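May 1, 2021 - visit day, notes written up same evening

Visitors: Fouzia Bukhari and Nusrat Rana from Hemholm, plus two of their trainees. On our side me, Dario and Ratih. Kausar joined by phone for the afternoon part.

Setup was done last night. Left the arm at the home pose with the fingers closed and the wrist camera streaming to the big monitor. Dario wanted the monitor closer to the door so people could watch it without leaning over the work area, so we ran the long cable along the wall. It needs taping down properly before the next visit. I nearly went over it twice.

Started with the slow jog, 12 minutes, no grasping. Nusrat asked why we start so slow. Told her the point is to let people see where the arm can reach before it goes near any object. Ratih talked through the stop button and had each visitor press it once. The trainees liked that more than anything else we did in the morning. After each stop I had to clear the fault by hand, and the restart is still slower than it should be.

Second part was the soft items. Fouzia wanted to know how the planner treats cloth, and whether it needs a model of each thing beforehand. It doesn't, but I said our results on fabric are uneven and she should not judge from one afternoon. Showed her the log from the last long run: 554 attempts, sorted by outcome. She asked for a copy. Kausar okayed it over the phone as long as we strip the comments column.

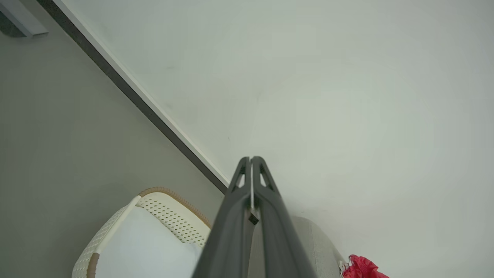 Dario then took over and drove by hand for a bit so they could compare the operator view with the planner view. Nusrat had a turn. She kept the approach too steep, same as everybody does the first time, and Dario told her to look at the finger tips and leave the wrist alone. Better on the second go.

Questions I couldn't answer:
- cost of a spare finger pair if ordered singly (Ratih to check with Georgiou)
- whether the 3,000 hour service interval counts idle time with power on
- can the camera stream be recorded without the overlay. I think yes, but I have never tried it

Fouzia would like to come back in September with a few more people and bring their own objects. Fine by me - but not more than 2 at the controls in one session, and I want the object list ahead of time.

To do: tape cable. Fix restart delay after stop. Send log to Fouzia with comments removed. Ask Dario where he put the spare pendant, it was not on the hook when I locked up.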